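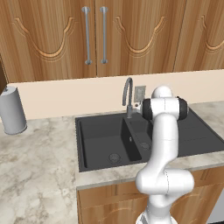 Carved arches on the upper cabinets, over a black double sink.

I've spent most of January reading up on the old salt road at Milden, and I can't stop talking about it, so now it's your turn!

The road ran from the pans at Zillis up to the market square in Milden, 61 miles if you trust the milestones (a few have clearly been moved). Salt came up it by mule, and every load was stopped and weighed at the Raju gate. The toll book for one year still survives in the town archive, and I finally got to sit down with the copy. There are 323 entries in it, all in the same cramped brown handwriting, and I read every one. My eyes hurt, and I'd do it again tomorrow.

What I love is how much ordinary life leaks in around the numbers. A carter pays his toll in cheese. A widow is let through free "on account of the snow." One man is fined twice in the same week for arguing with the gatekeeper, and then a month later he shows up as the gatekeeper's assistant – I would give a lot to know how that happened.

The salt itself was no small business either. The town had the right to buy the first 300 sacks each spring at a fixed price, before any outside merchant could bid. In a good year 1000 sacks came through, so the merchants still did fine, but they complained about that rule constantly and in writing, which is lucky for me.

I also walked the stretch between the gate and the Janirus bridge, which took a morning. You can still see wheel ruts in the stone on the steep part, deep enough to lose a boot heel in. The bridge has been rebuilt at least twice, but the lower courses on the north side look older than the rest to my eye. If anybody knows of a survey, please write to me!

Next up are the letters from the salt merchants, which are in two boxes and, I'm told, in no order at all. I have a new pencil and a thermos ready to go.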